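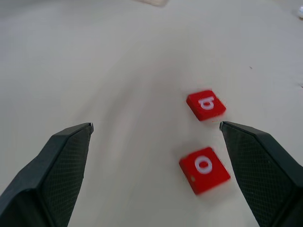 Two red tiles, white letters. The upper one is a b or a q, the other an O.

List Home Archive Threads Search Subscribe

Subject: Re: [runus-tiles] Replacing the club sets

On the replacement sets, the earlier message said:

> I think we should stop patching up the Beteo tiles and buy the
> big Sirnent box before the April meet. It has 1056 tiles, all
> red with white letters, so every table would match. Our Beteo
> sets are down to 745 between them and two of the bags are
> missing most of their vowels. The letters on the Sirnent tiles
> are big and bold and you can read them from any seat. I played
> on them for an evening and had no trouble at all. The whole
> thing fits in one carton, and if we put in the order soon we get
> the bags thrown in. Can we just agree on this and be done?

I'm not ready to agree, sorry.

Start with "you can read them from any seat." Look at the upper tile. I've gone back to it several times and I still couldn't swear to the letter. Turn it one way and it's a lowercase b, turn it the other way and it's a q. There's no line under the letter that I can make out, and no dot in a corner. The O is fine, but an O is fine on any tile ever made, so I don't give it much credit.

Does it matter? In a casual game, probably not much. You put the thing down and say what it is. But we play Chien rules on club nights, and under Chien rules a b is worth 3 and the q is worth a lot more than that. We already had one long argument last season over a d that somebody swore was a p. I don't want to pay for a fresh supply of those arguments.

Second, the color. Bright red with white letters looks great on a pale table, I'll give you that. How does it look on the green cloth we use in the back room, under those yellow bulbs? An evening of play at somebody's house doesn't tell me. A couple of our members have trouble with red and green, and I'd want them to try a handful before we order a carton.

Third, wear. There's a tiny pale fleck on the O tile, over to the left of the letter. Could be a crumb. Could be a chip. If it's a chip, then that tile is marked, and anyone paying attention will know an O when they see the speck coming. Has anybody rubbed one of these with a damp cloth? I'd also like to know if the letters are printed or cut in, because I can't tell. The Beteo letters were printed and we all know what happened to the E's.

Fourth, the number. 1056 sounds like plenty, but how many of each letter? The old Sirnent box was sold as 1000 and was stuffed with consonants you'd never use up. I can't find a letter count for the new one. If it has the same mix we'll be borrowing vowels by summer and mixing sets, and matching tables was supposed to be the whole point.

So before any money goes out, could whoever has the tiles bring a bagful to the next club night, 7 pm as usual? Please include every b, q, d and p you've got. If people can sort those into piles without stopping to ask, I'll drop the objection and help carry the box.

Until then I vote for keeping the Beteo sets and pooling the two bad bags.

Previous message | Next message | Reply to list

Runus Tiles mailing list. Messages copyright their authors. Contact the list owner. Back to top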